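4 Das Gehäuse als Arbeitsraum

4.1 Bestand und Vorgehen

Der Bestand, auf den sich dieser Abschnitt stützt, umfasst 54 ausgemusterte Bürorechner, die im Projekt Musura zwischen Herbst und Februar geöffnet, geprüft und in Teile oder wieder in brauchbare Geräte überführt wurden. Alle Geräte stammen aus der Werkstattsammlung Karavari und waren zuvor an Büroarbeitsplätzen im Einsatz. Kompaktgeräte mit außenliegendem Netzteil haben wir ausgeschlossen. Übrig blieben Tower in verschiedenen Bauhöhen, und gerade diese Beschränkung hat sich gelohnt: Ein Tower bietet genug Raum, dass seine Konstrukteure Entscheidungen treffen konnten, und genug Enge, dass man jeder dieser Entscheidungen beim Ausbau wieder begegnet.

Jedes Gerät wurde zunächst äußerlich gereinigt, auf die Seite gelegt und geöffnet. Danach folgte eine Phase, in der ausdrücklich nichts angefasst werden durfte. Die Bearbeitenden sollten allein mit den Augen klären, welche Baugruppen frei liegen, welche verdeckt sind und welche Leitung bei welchem Handgriff im Weg sein wird. Ihre Erwartungen trugen sie in den Erfassungsbogen ein, den wir mit der Anwendung Plelteck erstellt hatten, und erst dann kam der Schraubendreher zum Einsatz. Wir waren anfangs unsicher, ob diese Schauphase den Aufwand rechtfertigt. Nach den ersten Geräten wollte in der Gruppe niemand mehr auf sie verzichten, und die Einträge aus dieser Phase gehören heute zu den ergiebigsten Daten der ganzen Untersuchung.

4.2 Seitenlage und Blickrichtung

Die Seitenlage wirkt banal, verändert das Gerät aber gründlich. Ein stehender Tower ist ein Möbel mit Vorder- und Rückseite. Ein liegender, geöffneter Tower wird zur flachen Wanne, in die man von oben hineinsieht, und die Hauptplatine wird zu ihrem Boden. Steckkarten und Speichermodule stehen nun aufrecht, ihre Zugrichtung zeigt zur Person am Tisch. Was sich gegen die Schwerkraft nur mit zwei Händen lösen ließ, gelingt oft mit einer.

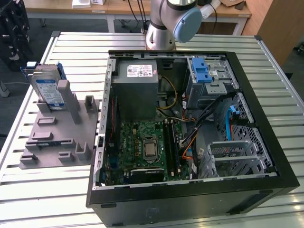

Mit dem Wechsel der Lage wechselt auch die Sprache. In den frei formulierten Einträgen des Erfassungsbogens verschwinden die Angaben »oben« und »unten« fast vollständig, sobald der Rechner liegt. An ihre Stelle treten Bezüge von Bauteil zu Bauteil: »neben dem Speicher«, »hinter dem Käfig«, »dort, wo die dicken Kabel aus dem Netzteil kommen«. Das Netzteil übernimmt dabei die Rolle eines Kirchturms. Es ist groß, kantig und in fast jedem Gerät auf Anhieb zu erkennen, und von ihm aus werden die Wege durch das Gehäuse beschrieben. Uns hat diese Regelmäßigkeit begeistert, denn der Erfassungsbogen hatte sie in keiner Weise vorgegeben.

Für die Auswertung haben wir aus den Freitexten 100 Wegbeschreibungen ausgewählt, die jeweils zu genau einem Bauteil führen. In 75 davon ist das Netzteil der Ausgangspunkt. Die übrigen beginnen am Laufwerkskäfig, an der Rückblende mit den Anschlüssen oder am Prozessorsockel. Der Sockel kommt nur dann vor, wenn der Kühler bereits abgenommen ist. Solange er montiert ist, sprechen die Bearbeitenden vom Kühler, nie vom Prozessor, obwohl sie genau wissen, was sich darunter befindet.

4.3 Farbe als Hinweis

Bürorechner gelten als graue Kästen, und wer nur die Außenseite kennt, wird dem kaum widersprechen. Innen sieht die Sache anders aus. Farbe tritt sparsam auf und fast immer dort, wo etwas bedient, unterschieden oder richtig herum eingesetzt werden soll. Farbige Riegel an Laufwerkskäfigen, verschiedenfarbige Datenkabel, gelbe und schwarze Adern in den Stromleitungen: Zusammen ergeben sie eine knappe, erstaunlich lesbare Beschriftung ohne Worte.

Wir haben die farbigen Elemente in zwei Gruppen geteilt. Zur ersten gehören Griffstellen, also Riegel, Laschen und Hebel, die durch ihre Farbe zum Anfassen einladen. Zur zweiten gehören Kennfarben, die eine Leitung von einer anderen unterscheiden und beim Zusammenbau die Zuordnung erleichtern. Die Trennung ist in der Praxis gut zu handhaben, auch wenn einzelne Elemente beide Aufgaben erfüllen. Ein farbiger Stecker mit Zuglasche etwa ist Griffstelle und Kennzeichen zugleich und wurde von uns in beiden Gruppen geführt.

Abbildung 2 gibt ein gutes Beispiel für dieses Nebeneinander. Der Laufwerkskäfig trägt einen leuchtend blauen Riegel, und zwei SATA-Kabel, eines orange und eines hellblau, heben sich von den schwarzen Leitungen ab. Man findet sie auch dann sofort wieder, wenn man den Blick für einen Moment vom Gerät abgewandt hat.
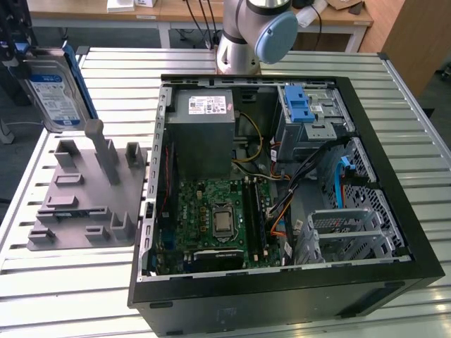
Abbildung 2: Geöffneter Tower in Seitenlage. Oben links das Netzteil, darunter die Hauptplatine mit freiliegendem Prozessor; oben rechts der Laufwerkskäfig mit blauem Riegel.

Bemerkenswert ist, wie unterschiedlich schnell die beiden Gruppen gelernt werden. Griffstellen verstanden auch jene Bearbeitenden auf Anhieb, die noch nie einen Rechner geöffnet hatten. Ein blauer Riegel wird gedrückt, geschoben oder gezogen, und in der Regel gibt der Mechanismus selbst zu erkennen, welche der Bewegungen gemeint ist. Kennfarben dagegen wurden zunächst überschätzt. Viele nahmen an, eine bestimmte Kabelfarbe stehe herstellerübergreifend für eine bestimmte Funktion, und übertrugen diese Annahme vom ersten Gerät auf das zweite. Bei den Adern der Stromversorgung trägt eine solche Übertragung weit. Bei den Mänteln der Datenkabel führt sie in die Irre, da die Farbe dort innerhalb eines Geräts hilft und darüber hinaus wenig besagt.

Die Folgen für die Anleitung sind klein und wirksam. Seit wir vor dem Abziehen notieren lassen, welche Farbe an welchem Anschluss sitzt, gehen Zusammenbau und Prüfung spürbar ruhiger vonstatten. Die Notiz braucht eine Zeile pro Kabel. Wer lieber zeichnet, zeichnet; einige der Skizzen sind so schön geworden, dass wir sie für die Dokumentation im Anhang übernommen haben.

4.4 Leitungswege

Kabel nehmen im Gehäuse wenig Volumen ein und bestimmen dennoch, was zugänglich ist. In den Erfassungsbögen ist »Kabel im Weg« die häufigste Erwartung der Schauphase und zugleich diejenige, die sich am zuverlässigsten bestätigt. Gemeint sind meist die Bündel der Stromversorgung, die vom Netzteil zur Platine und zu den Laufwerken laufen. Sie sind steif, haben eine Vorzugsrichtung und kehren nach dem Beiseitedrücken gern in ihre alte Lage zurück.

Wir unterscheiden drei Arten der Führung. Gebundene Leitungen sind mit Bindern oder Klammern am Gehäuse befestigt. Gelegte Leitungen folgen einer Wand oder Kante, ohne dort befestigt zu sein. Freie Leitungen überspannen den Innenraum auf dem Weg zwischen ihren Anschlüssen. Zwischen den Gruppen gibt es Übergänge, und mitunter beginnt ein Kabel gebunden und endet frei. Als Einheit der Auswertung dient daher der Abschnitt zwischen zwei Haltepunkten. Auf diese Weise kamen im gesamten Bestand gut handhabbare 1.000 Abschnitte zusammen, nachdem wir doppelt erfasste Stücke bereinigt hatten.

Am meisten Freude machten uns die gelegten Leitungen. Eine einzelne dünne Ader, die sauber an der Gehäusewand entlangläuft, fällt kaum auf und stört bei keiner Arbeit. Wer sie versehentlich anhebt, kann sie ohne Werkzeug zurücklegen. Gebundene Leitungen sehen ordentlicher aus, und auf den ersten Blick schneiden die betreffenden Geräte besser ab. Beim Ausbau kehrt sich der Eindruck um: Jeder Binder muss geöffnet oder durchtrennt werden, und für den Wiedereinbau wird Ersatz gebraucht. Freie Leitungen schließlich sind besser als ihr Ruf, sofern sie lang genug sind. Eine Schlaufe, die sich aus dem Gehäuse herausheben und über den Rand legen lässt, gibt den Blick auf die Platine mit einem einzigen Griff frei.

Zu kurze freie Leitungen sind dagegen der ungünstigste Fall. Sie verdecken und lassen sich nicht verlegen. In den Freitexten zu diesen Abschnitten findet sich die lebhafteste Wortwahl der ganzen Erhebung, die wir hier nicht vollständig wiedergeben.

4.5 Reihenfolge des Ausbaus

Aus Sichtbarkeit, Griffstellen und Leitungswegen ergibt sich eine Reihenfolge, die bei den meisten Geräten trägt. Zuerst werden die Datenkabel gelöst, danach die Stromversorgung der Laufwerke, dann die Laufwerke selbst. Es folgen die Steckkarten und die Speichermodule. Kühler und Prozessor kommen spät an die Reihe, Netzteil und Platine zuletzt. Das klingt nach Lehrbuch, und in der Tat sind viele Bearbeitende ohne Anweisung zu ganz ähnlichen Abfolgen gelangt.

Spannend sind die Abweichungen. Einige zogen den Speicher stets als Erstes, auch wenn die Stromkabel noch darüber lagen. Auf Nachfrage nannten sie den kleinen, deutlichen Erfolg: zwei Rasten öffnen, ein Modul in der Hand halten, beginnen können. Andere nahmen sich gleich den Laufwerkskäfig vor, sofern er einen farbigen Riegel besaß. Technisch bringt beides keinen Vorteil, es schadet aber auch selten. Wir haben die empfohlene Reihenfolge deshalb nach den Datenkabeln bewusst offener formuliert und nur die Abhängigkeiten festgehalten, bei denen ein Tausch Bauteile gefährdet. Dazu zählt vor allem der Prozessor, der nach dem Abnehmen des Kühlers in seinem Sockel bleibt, bis eine geeignete Ablage bereitliegt.

Offen bleibt, wie weit sich diese Beobachtungen auf kleinere Bauformen übertragen lassen. In flachen Gehäusen liegen Laufwerke häufig über der Platine, und die Wanne, von der in 4.2 die Rede war, bekommt gewissermaßen ein Zwischengeschoss. Ob das Netzteil auch dort als Orientierungspunkt dient, prüfen wir derzeit an einem zweiten Bestand.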